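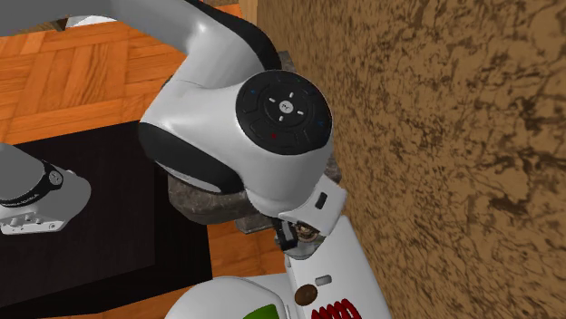
About Bradico

Bradico sells pants. We also sell skirts, a few jackets, and one belt that we keep reordering because people get upset when it's gone. Mostly, though, it's pants, for people whose legs were apparently not consulted when the standard sizes were drawn up.

Sidra Mengal started the company after returning the same pair of work trousers in three sizes and getting a loyalty reward for it. She had spent years as a buyer for larger clothing stores, where she learned that "ankle length" is more of a mood than a measurement. Our first style, the Luo, came in black and a navy that everyone thought was black. We have since improved the navy.

Today we carry 38 styles, each in four inseams. The Latport is our everyday straight leg and outsells everything else, including the ones we like better. The Skulus is a wide leg with pockets deep enough for a phone, keys, and whatever you picked up at the hardware store.

Where the money goes

When you check out, you can pick a local cause and we'll send it a share of what you spent. It costs you nothing extra. There are 70 causes on the list right now, from food pantries to a marching band that badly needs new hats. If yours isn't there, ask its organizer to fill out the form. It's one page. We tried to make it two and got bored.

Payments go out every December. Last year's came to $3502, which won't get a hospital wing named after us, but the band got some of its hats.

Returns, hems, and complaints

Returns are free for 70 days. Hemming is free on anything full price, so long as you measure first and don't guess. Complaints go straight to Sidra, who reads them over breakfast and answers most of them before 10 a.m. Praise is welcome too, and takes a little longer.

38 shares | 2 comments

Related pages
How to measure your inseam
Add a cause
Gift cards
The belt: restock alerts

Contact us | Shipping | Privacy | © Bradico. All rights reserved. | Back to top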